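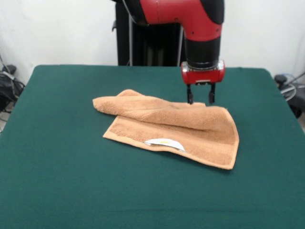
Ein Handtuch, meint Henk Van Damme, müsse man zweimal falten: einmal schnell, um zu sehen, wo es hinwill, und dann richtig. Beim ersten Mal lege sich Frottee fast immer schief, eine Ecke rolle sich ein, irgendwo bleibe ein Wulst stehen. Kein Grund zum Ärgern, findet er. Glatt streichen, Kante suchen, noch mal.

Ich habe das inzwischen an so ziemlich jedem Stück Frottee in meiner Wohnung ausprobiert und bin hingerissen. Gerade die kleinen Handtücher, über die man sonst kein Wort verliert, haben ja ein Eigenleben! Das hellbraune mit dem Stich ins Orange, halb gefaltet und zerknautscht auf grünem Stoff, zeigt es wunderbar: Die obere Lage türmt sich zu einem langen, weichen Rücken auf, und an einem Ende rollt sich die Ecke rund nach außen. Ein Geschirrtuch aus Leinen würde so etwas nie tun. Leinen knickt. Frottee wölbt sich.

Schuld daran sind die Schlingen. Sie stehen auf beiden Seiten vom Grundgewebe ab und halten Luft zwischen den Lagen, und wer ein Handtuch viermal übereinanderlegt, faltet diese Luft eben mit. Man kann sie herausdrücken, aber sie kommt zurück (und das soll sie auch, ein plattgepresstes Handtuch fühlt sich an wie Pappe). In der kleinen Weberei Kindby, die ich im September besucht habe, liegen die fertigen Tücher deshalb locker in offenen Fächern, 18 Stück pro Fach, mehr kommt nicht hinein. Ich durfte die Hand zwischen zwei Stapel schieben und wollte sie dort lassen.

Seit dem Jahr 2000 webt Kindby ausschließlich Handtücher, vorher gab es auch Bademäntel und Waschhandschuhe. Das Musterbuch führt 27 Farben. Meine liebste heißt Ziseck und liegt irgendwo zwischen Sand und Pfirsich, ein Ton, der am Morgen fast rosa wirkt und unter der Küchenlampe wie Karamell. Daneben gibt es Pryor, ein Graublau, das sich laut Musterbuch nach der dritten Wäsche am schönsten zeigt, und ein Moosgrün, auf dem alle anderen Farben besser aussehen als für sich allein.

Aber zurück zum Falten, denn darüber lässt sich herrlich streiten. Die einen schwören auf die Dritteltechnik: längs in drei Bahnen, dann einmal quer in der Mitte, der Bruch zeigt nach vorn. Das ergibt im Regal eine ruhige, runde Front, und man zieht ein Tuch heraus, ohne den ganzen Stapel mitzureißen. Die anderen halbieren stur, immer Kante auf Kante, bis nichts mehr geht. Und dann wären da die Roller, zu denen ich seit ein paar Wochen gehöre. Kurze Seite zu mir, eine Handbreit umschlagen, aufrollen, fertig. Im Korb neben dem Waschbecken stehen die Rollen dicht an dicht und ich freue mich jedes Mal, wenn ich ins Bad komme.

Auf einem Holztisch rutscht das Tuch übrigens gern weg, sobald man die obere Lage zurechtzieht. Eine Decke oder ein Stück fester Stoff darunter wirkt Wunder. Van Damme arbeitet auf einer alten Wolldecke, die er über den Küchentisch wirft, und fasst immer an den Ecken an, nie in der Mitte. Wer mitten in den Stoff greift, hebt beide Lagen zugleich hoch und fängt von vorn an. Mit spitzen Fingern nur die obere Schicht zu erwischen, ist eine kleine Kunst, und wenn es klappt, macht es richtig Spaß.

Bleibt die Frage nach dem Schrank. Cekley, ein Regalsystem mit flachen Böden, das ich mir nach langem Zögern gegönnt habe, fasst pro Brett zwei niedrige Stapel, und das reicht völlig. Frisch gewaschene Tücher kommen nach unten, genommen wird von oben. So ist jedes einmal dran, auch das alte gestreifte mit dem ausgefransten Aufhänger, von dem ich mich einfach nicht trennen mag.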